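Second-hand arm for a PC teardown cell: where does the money go?

Forum index > Automation > Buying and budgeting

torx_and_tea
I run the bench side of a small refurb business in Celtport. Office towers come in by the pallet, and we pull the useful bits, test them and sell them on. I have been asked for a budget for putting a robot on the memory and board-pulling end of things. My boss has read an article. You know the sort.

What I have so far is a price for a used industrial arm from Flestero, a price for a new small one from Briko, and a blank line that says "other". I suspect "other" is where I get sacked. What have I forgotten?

mudaliar_a
Gripper, fingers, a second set of fingers for when the first set turn out to be wrong, a stand, guarding, the safety assessment, somebody's wages while they learn it, and the electrician. Then whatever you put the parts down on, which everyone leaves out and which ate more of my budget than the gripper did.

Also delivery. A used industrial arm comes on a lorry, and the driver will want to know where your forklift is.

torx_and_tea
We have a pallet truck and a man called Keith.

mudaliar_a
Budget for a forklift.

GreaseNipple
I'll be the miserable one. How many machines a week? If it's under 200 you don't want a robot, you want a second person and a decent electric screwdriver. I have watched two firms buy an arm to do a job that a bored teenager did better, and one of those arms now holds up a Christmas tree.

torx_and_tea
Around 100 in a normal week, more when a school clears out over the summer. So by your sums we're a Christmas tree customer.

GreaseNipple
You'd get very nice baubles out of old heatsinks.

shirin.ebrahimi
I don't agree with GreaseNipple here, or only by half. Volume matters, but so does how mixed your stock is. A hundred towers of the same model is a fairly pleasant job for a robot. A hundred towers of forty different models is misery, and it would still be misery at 2,000. Nobody selling you an arm will ask about this, so ask yourself first.

Can you get your supplier to send you one family at a time? If yes, spend your money on fixtures and keep the arm modest. If no, put the whole lot into vision and software, and be ready for it to do less than you hoped.

torx_and_tea
Mostly one maker's office towers, a few generations. Side panel comes off with a latch, tool-free. The cards and drives are the bit that changes.

shirin.ebrahimi
Then you have a much better case than most people who post in here. Tool-free is worth a lot. Every screw you don't ask a robot to undo is a week of your life back.

pinto_bean
Has anyone used the Pinto vision kit for this? It's on offer until the end of October and it keeps following me round the internet.

mudaliar_a
Had it on trial. Fine on flat parts in decent light. Inside a case it sulked, what with all the shiny metal and cable. We went back to fixed positions and a person who plonks the tower down in the same corner every time. The person was cheaper and also made the tea.

GreaseNipple
So the robot needs a person to load it. I rest my case. On its side, presumably, with the lid off.

shirin.ebrahimi
Plenty of machines need a person to load them. You own a dishwasher, I assume.

As for the "other" line, I'd split it up before your boss sees it. Ours went in as separate headings: end of arm, work surface, part holders, guarding, spares, people. Easier to defend one at a time, and when they cut something you at least know what you've lost.
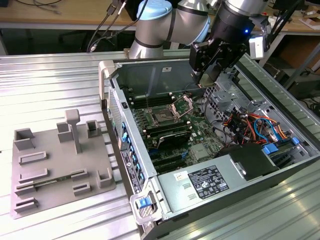 Go big on the work surface, by the way. Metal profile with slots in it costs more than a sheet of ply, and you will resent the invoice, but you can bolt things down and move them when you change your mind, which you will do weekly. Part holders I would print in-house. A printer and a pile of filament is small change next to one machined plate, and the first few versions are going to be wrong. Ours have slots for boards to stand in, plus some square pockets. Leave more space between them than you think the fingers need. Then a bit more.

And don't buy more reach than you have use for. A big arm is tempting second-hand as they go for silly money, but you pay for it again in floor space and guarding.

torx_and_tea
This is the most useful thing I've read all month, thank you. How did you put a figure on "people"?

shirin.ebrahimi
Took the supplier's estimate for set-up time and doubled it. Should have gone higher.

GreaseNipple
I did say.

mudaliar_a
Ask Flestero whether the controller and the teach pendant are in the price. Mine was quoted "arm only", in very small letters on page 2. A lovely arm. It sat there like a heron.

torx_and_tea
Just checked. Page 2. Arm only.

pinto_bean
So is that a no on the Pinto kit?

mudaliar_a
Get the trial first. And take the worst tower you own along with you, dust and all, none of this nice clean demo unit business.

torx_and_tea
Right, revised sheet goes in on Sunday night so it's top of his inbox. Asking for the small Briko, slotted bench, a printer, and a frankly rude amount under "people". Will report back. Keith has asked me to say he's available for lifting.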